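Does a Shared Workbench Stay Tidier With a Bin? Project Report
Lukbridge Technical College, Design and Making, spring term

Background

The course handbook says that "a place for everything" cuts down on lost parts. I wanted to know if that holds up for small 3D-printed pieces on a shared wooden bench. I had my doubts. The Mullard storage guide claims a lot for open bins, and the Kermani method wants every item labeled, which sounds fine until you own 432 items and most of them are the size of a thumbnail.

What I did

I kept a log of the bench for 4 weeks in May. Each time I arrived I wrote down what was lying out and how long it took me to find a part picked off the list. That gave me 11 searches, which is a small number and I won't pretend otherwise.

The parts that gave the most trouble were the printed ones. They don't stack, they have no obvious top, and a bright color helps less than you'd think on a pale bench with other bright things on it. The orange ridged pieces and the lime-green disc with the ring of small holes came up in my log again and again.
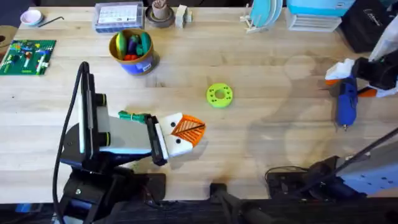
Orange ridged piece and green disc at the bench, with the blue tool off to the right in both views.

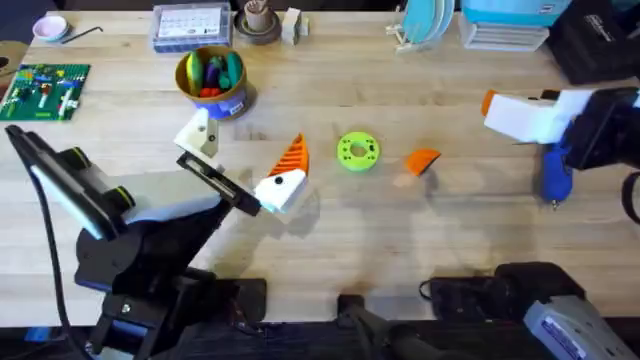 Results

Searches went faster in the last two weeks, but so would anyone's after staring at the same bench for half a month. I can't separate the bin from plain practice. The bin also fills up with whatever is soft and handy, and then the small prints end up back on the wood.

The Flescombe checklist asks for a bench that is 100 percent clear at the end of a session. We never managed it. I also doubt it's a useful target - a glue gun that gets used every hour may as well stay within reach.

What I would change

More searches, and a second bench with no bin to compare against. I'd also pick the parts at random, as I suspect I went easy on myself with the list.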